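Giving Up Soda, Week 4

So I made it to week 4! If you read my last post you'll remember I was pretty grumpy about the whole thing, mostly because I'd gone through a 22 ounce soda with lunch every single day for years and my head was letting me know it. The headaches are gone now. The grumpiness comes and goes (my sister would say it was there before the soda).

The hardest part of the day is still 3 p.m. I used to walk over to the Endgate shopping center with whoever was free, get a fountain drink, and complain about work all the way back. I kept the walk and dropped the drink, and the first Monday felt so silly, just strolling to a store and turning around again. Now I kind of love it. I've started going the long way past the library, and there's a very fat orange cat in one of the windows.

What's been getting me through at home is juice, cut way down with cold water. I know, I know, juice has plenty of sugar too. But I was never going to go from soda to plain water in one jump, so I pour a little in the bottom of a tall glass, fill the rest with water and lots of ice, and it feels like a treat.
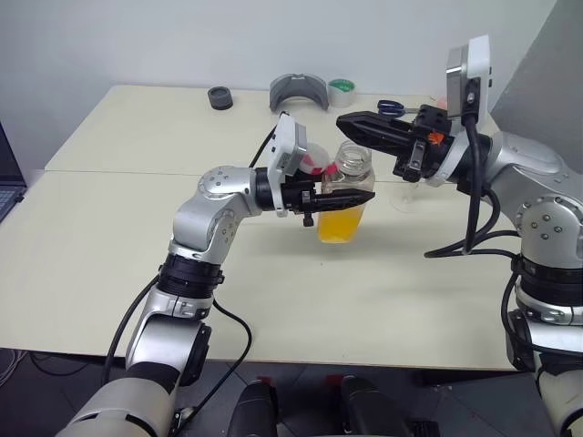
Half gone already, oops.

I've also been trying fizzy water, with mixed results. The lime one from Belhaj is great and I'd drink it all day if it weren't so pricey. The Cidness cucumber one tasted like a salad somebody rinsed. I bought a case of it, too, so if you live near me and like cucumber, please come over.

Sleep is the big surprise. I used to be wide awake at midnight scrolling on my phone, and last week I fell asleep on the couch before the show was even over, with my shoes on! I'm saving so much money as well, and I've put $64 in a jar for new walking shoes.

I did slip once, at the movies. Popcorn with water is just sad, and I'm not sorry. Next goal is 30 days with no slips, movies included, so wish me luck. And if you have a fizzy water you love, leave it in the comments (no cucumber).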